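Larkdale Adult Education
Office Skills and Records, Handout 6
Sorting small supplies: the divided tray
Instructor: Kalliopi Vukadinović

Read this before the practical. Bring it with you, along with the labels you wrote for Handout 5.

1. What we mean by small supplies

Small supplies are the items that fit in a closed hand: erasers, markers, caps, tape ends, bits of sponge, little bottles of ink or correction fluid. They cost very little each, so they are rarely logged one by one. They are also the items people waste the most time looking for. In the Prumatgate records office, where Kwok-wai Hsu worked before he joined this course as assistant, the supply cupboard held 504 items on the last full count. Most of them were small supplies, and a good share were duplicates that had been bought again when the first ones could not be found.

Paper, folders and binders are bulk supplies. They were covered in Handout 4 and do not go in trays.

2. Choosing a tray

A divided tray works when every compartment has one job. Before you pick one, lay the supplies out on a clear part of the table and group them. Count the groups and leave the items for later. If you have four groups, a tray with four openings will do. If you have five, decide whether two of the groups can share before you reach for a bigger tray.

Depth matters more than most people expect. A shallow tray lets you see flat things such as erasers. A deep one holds bottles and markers upright or leaning, but a small pale item at the bottom of a deep white compartment is easy to miss. If the tray and the item are close in color, put a piece of dark card in the bottom.

3. Grouping

Use these groups unless your workplace has its own:

Writing: pens, markers, pencils
Correcting: erasers, correction fluid, correction tape
Liquids and anything with a screw cap
Cleaning: sponge pieces, cloths, wipes
Leftovers: empty tape cores, loose caps, parts of something else

Leftovers are a holding group. They go through the check in section 5 and should be gone by the end of the session.

An item goes in the group for what it is used for. Color and size do not count. A yellow sponge piece and a yellow eraser are in different groups even if they look alike in the tray.
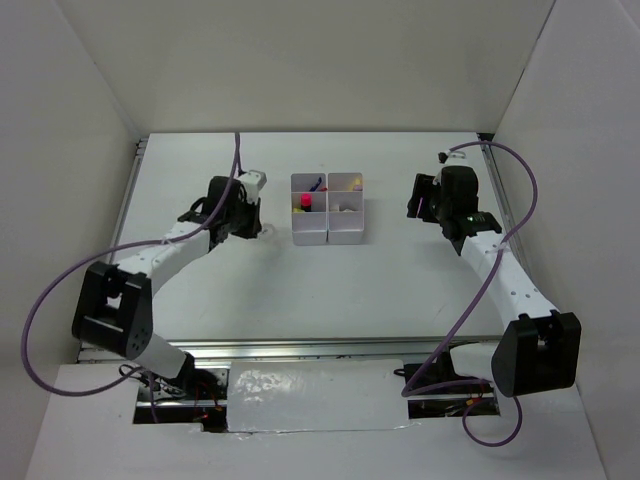
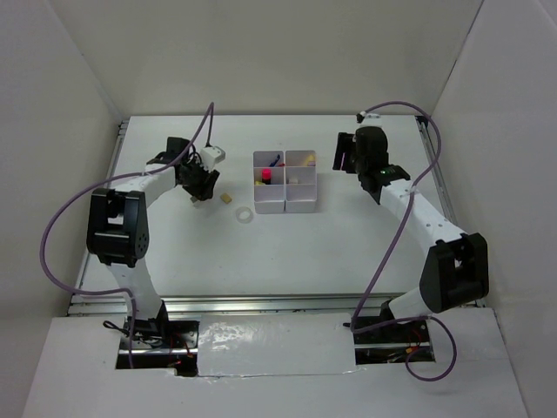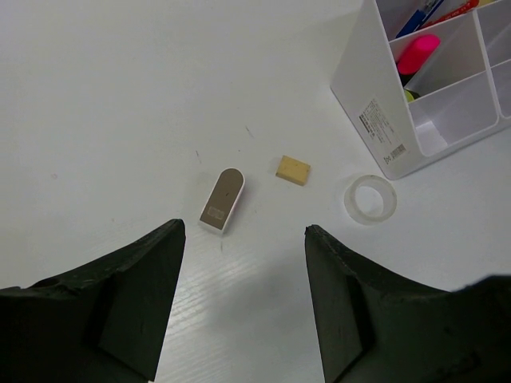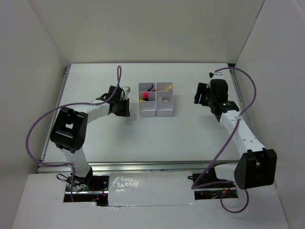 Figures 6.1 to 6.4. Small supplies and a white or near-white divided organizer on a white tabletop. In 6.3 an eraser and a sponge block are lying on the table.

4. Order of work

Place the tray so that you can reach every compartment without leaning over another one. Then sort in this order:

a. Bottles first. Stand them up and check that the caps are closed.
b. Long items next, laid or leaned across the compartment.
c. Erasers and other small solid pieces.
d. Sponge pieces last. They press down and fill whatever room is left.

Pick up one item at a time. Set it down in the compartment; do not drop it in. If you change your mind about a group, move every item in that group before you carry on.

Fill a compartment to two thirds at most. Past that point people stop putting things back and start leaving them on the table.

5. The leftovers check

Look at each leftover item and ask whether it can still do a job. An empty tape core cannot, so it goes in recycling or the trash, depending on what it is made of. A loose cap may belong to a marker, so try it on the markers before you throw it out. Jolene Tipoki keeps the box of unmatched caps at the front desk. Take yours to her at the end.

6. Labels and the log

Label the outside of the tray. The label gives the group names in the order of the compartments, starting at the far left and reading across. Do not cover a product sticker or barcode that is already on the side, as we use those for reordering.

Enter the tray in the log sheet under your own name. One line per tray is enough.

7. For the practical

Work in pairs. Ruby-Lee Whitcombe and Brodie Dunstan will hand out the trays and supplies. When you finish, swap with another pair and find three items they name, using only the label. Write down any item you could not find and where it was in the end.

Section 5 will come up again in the November review.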